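Stuvano textile shop, notebook, August

Dye fastness on the cotton fleece, second round.

Picked up where Saqib left off. The Raltberg lot came in at 300 grams per square meter, same as ordered, but the hand is stiffer than the first lot. Cut swatches from the inner end of the roll and kept the outer end for Kamran, who wants it for the pilling box. Labeled everything on the back with laundry pen. The tape labels from last time came off in the bath and we lost track of which was which.

Bath made up with the usual reference detergent, 5 grams to 1000 ml, water from the still. Tap water at Brillamdale is hard enough to shift the results and I don't want that argument again. Multifiber strip stitched along one short side of each swatch, face down. Five steel balls per canister.

7:40 a.m. canisters in. 8:25 out, rinsed twice, opened the stitching on three sides and hung them on the line by the window with the strip away from the cloth.

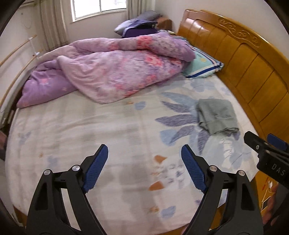
Vol. 5

Staining on the strips, read in the light box after lunch by me and Waqas separately, then compared:

Acetate 4-5
Cotton 3-4
Nylon 3
Polyester 4-5
Acrylic 5
Wool 4

We differed on the nylon only. Waqas had it at 3, I had 3-4. Took the lower. Last round was 4 on nylon with the old Chaudhry dye, so the new one is worse there and the same everywhere else. Color change on the swatches themselves is 4, a little redder than the control. Rogelio thinks the fixing agent was short. His batch card has the right weight written on it but no initials next to it, and the drum was nearly empty that morning. Asked him to run a fresh piece with a new drum before we write to Chaudhry.

Crocking: dry 4-5, wet 3. The wet figure is poor for a dark shade, passable for gray. If the customer goes ahead with the charcoal we need at least half a grade more.

Shrinkage still open. Marked the squares with thread this time, length and width, before the first wash. The plan is five cycles, tumble low, measure after the first and the last. Rib cuffs to be measured apart from the body cloth, they always pull in more and throw off the average.

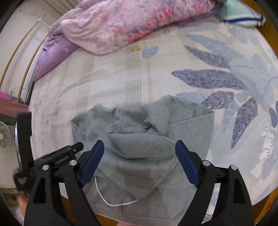

Amna Naqvi

Notes on drawcords, for Kamran. The white polyester cord picked up color in the first round, mostly at the tips where the braid is cut and heat sealed. Pull one from the Raltberg stock and run it in a canister by itself with a piece of the gray. If it stains, try the cotton cord, though that one frays at the eyelets.

The humidity in the conditioning room was above range again when I came in. Door had been left on the latch. Swatches that sat overnight need another four hours before weighing.

To do:
Repeat nylon reading on Rogelio's fresh piece
Order multifiber strip, one roll left
Wet crocking on charcoal, both directions
Gray scale card in the light box is scuffed, swap for the spare in the second drawer
Send Saqib the first round numbers, he has only the summary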